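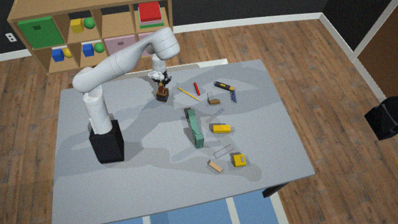 *Geltley, im Juli*

Ich habe wieder angefangen, Briefe zu schreiben. Richtige Briefe, mit der Hand, auf Papier, mit Marke drauf! Schuld ist Hanna Pylypenko, die im Frühjahr nach Cullska gezogen ist und mir von dort vier eng beschriebene Seiten geschickt hat. Ich saß damit am Küchentisch und habe sie zweimal hintereinander gelesen, und der Kaffee stand daneben und wurde kalt.

Meine erste Antwort war eine Katastrophe. Nach einer halben Seite tat mir die Hand weh, und meine Schrift sah aus wie ein Einkaufszettel, den man im Bus geschrieben hat. Inzwischen sind es 14 Briefe, und es wird! Die Buchstaben werden runder, ich drücke nicht mehr so fest auf, und das kleine g hat endlich wieder einen ordentlichen Bogen (in der Schule war ich stolz auf mein g, das hatte ich völlig vergessen).

Am meisten Spaß macht mir gerade das Papier. Bei Furstead, dem Schreibwarenladen hinter dem Bahnhof, gibt es einen Block mit ganz glatten, leicht gelblichen Bögen, auf denen die Tinte stehen bleibt und nicht ausfranst. Ich hatte vorher normales Druckerpapier genommen und mich gewundert, warum alles so pelzig aussah. Chiamaka Olaniyan, der der Laden gehört, hat mir dann noch eine feinere Feder eingesetzt und mir zwei Umschläge mit dunkelgrünem Futter geschenkt. Einer davon ist schon nach Cullska unterwegs, den anderen hebe ich auf.

Was schreibt man denn da überhaupt rein, hat Kayode mich neulich gefragt. Alles Mögliche! Dass die Johannisbeeren dieses Jahr früh dran sind. Dass ich in der Bücherei ein Kochbuch gefunden habe, in dem jemand am Rand mit den Rezepten streitet – "viel zu viel Nelke!!" – und dass ich der Person in allen Punkten recht gebe. Für eine Nachricht auf dem Handy wäre mir das zu wenig, im Brief füllt es eine halbe Seite.

Und dann das Warten. Ein Brief nach Cullska braucht meistens fünf Tage, einmal waren es 12, und da hatte Hanna längst den nächsten losgeschickt. Jetzt laufen zwei Gespräche nebeneinander her, in dem einen ist ihr Fahrrad noch kaputt und in dem anderen schon wieder ganz. Ich finde das herrlich.

Am Mittwoch kommt Chidubem vorbei, er will sein altes Siegelwachs mitbringen. Ich habe noch nie einen Brief gesiegelt und freue mich wie ein Kind darauf. Wenn jemand von euch weiß, ob das Wachs die Sortiermaschine bei der Post übersteht, schreibt es mir bitte in die Kommentare!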